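How to Clear Off a Table and Keep It That Way

By Isah Resar
2020-12-31
Last updated: May

Every home has one flat surface where things go to retire. Mine is a table by the back door, and before I dealt with it I had not seen its top in so long that I'd forgotten the color. If you have one of these, set aside an afternoon and read on.

Step 1: Take everything off

Everything, including the lamp. Put it all on the floor, on a sheet you don't care about. You will want to leave a few things in place on the grounds that they "live there." They do not live there. They were put down in May and nobody came back for them.

Step 2: Wipe the top

Warm water, a drop of dish soap, a rag. Skip the special sprays. Dry it with a second rag and let it sit ten minutes before anything touches it again. Old scuffs may stay, and I would let them.

Step 3: Sort by where things go

Most people sort by what a thing is. I sort by which room it is leaving for. Hats go to the hall, racks and holders go to the kitchen or the desk, and paper goes in one pile for later. Pick things up one at a time. If you can't name a room in the time it takes to pick the thing up, it goes in a bag for the thrift store.
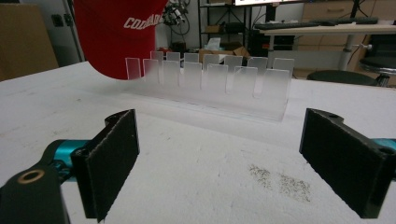
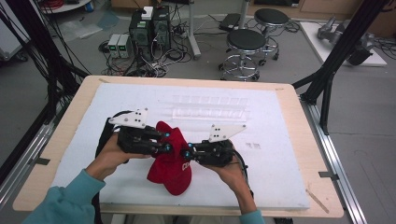
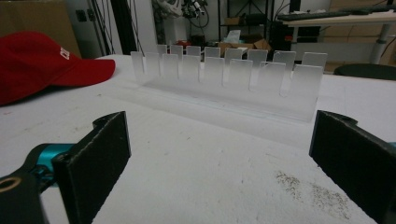 Reading time: 2 min

Step 4: Deal with the paper

Of the 19 pieces of mail I found, 13 were from Drarnwood, a furniture store where I once bought a stool. Open what has your name on it, recycle the rest, and pay anything that is due before you file it. Filing a bill feels a lot like paying it, as I have learned at some cost.

Step 5: Put back one thing

You get one. A bowl for keys is the usual pick. I used a Brasimeck tray, which came free with a coffee maker and has outlived it. Two things will look fine for a day, and then they will have company.

Step 6: Check it every night

Before bed, walk past the table and carry off whatever has turned up. It takes less than a minute if you do it daily and a whole weekend if you don't — I have tried both.

If other people live with you, tell them about the rule. They will agree to it warmly and then set down a bag of oranges. Move the oranges to the kitchen and say nothing. After a couple of weeks mine started walking the extra few steps on their own, except with batteries, which still appear on the table in ones and twos.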